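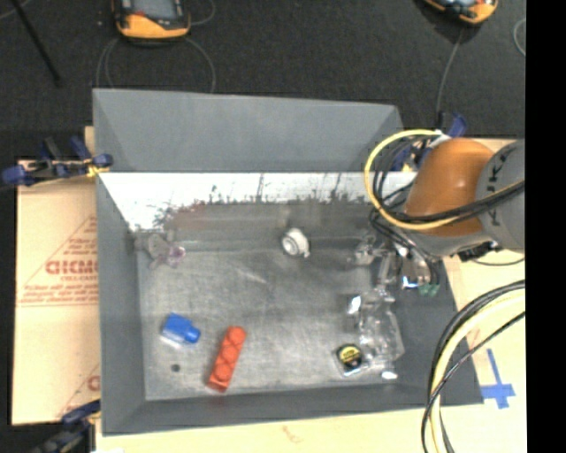
## Picking things out of a bin

The Rundham open day has a robot arm on show, and its job is called bin picking. The arm has to find an object in a bin, take hold of it, lift it and put it down somewhere else. People do this every time they take a pencil out of a drawer. For a machine it is a hard job, and this page explains why.

### The parts of the arm

A robot arm is made of stiff pieces called **links**. The places where they bend or turn are called **joints**. On this arm the orange rounded cover is at a joint, and the grey cylinder attached to it is a link. The metal part reaching down is the **gripper**, which does the job of a hand.

Cables carry power and signals. They must be long enough for the arm to stretch out fully, so there is usually some slack, and it hangs in loops — like the yellow cable beside the orange cover.

### Why the objects are mixed

A robot that only ever picks up one kind of box needs to learn one kind of grip. A mixed bin is a harder test.

- **The plush toy** is soft. Soft things change shape when squeezed.
- **The tape measure** has a firm case, so it should keep its shape. The gripper must still close on it in the right place.
- **The long red-orange block** lies diagonally. A gripper may have to turn before it can close across the narrow part.
- **The clear packaging** is crumpled and shiny. Cameras find it difficult, as explained below.

### How a robot finds an object

A camera records light. A computer then looks for edges, colours and shapes in what the camera has recorded. A bright blue block on a grey floor is fairly easy to pick out. Clear plastic lets most light through and bounces the rest off as bright spots, so the computer may pick up the shine and miss the plastic.

Once an object has been found, the computer works out three things: where it is, which way round it lies, and how wide the gripper should open.

### Why there are clamps

The positions the computer works out are measured from fixed points. If the bin slid sideways, those measurements would be wrong and the gripper would close in the wrong place. Clamps grip the edges of the bin to hold it still.

### Questions to ask at the demonstration

Olga Escobar and Babar Ansari will be at the bin on September 3, 2025. Each demonstration lasts 30 minutes, with 5 minutes at the end for questions. These are good ones to start with:

1. What does the arm do if it drops something?
2. How does it choose which object to pick first?
3. Which object is the hardest, and why?

Please stay behind the line on the floor while the arm is switched on — it can start moving without a sound.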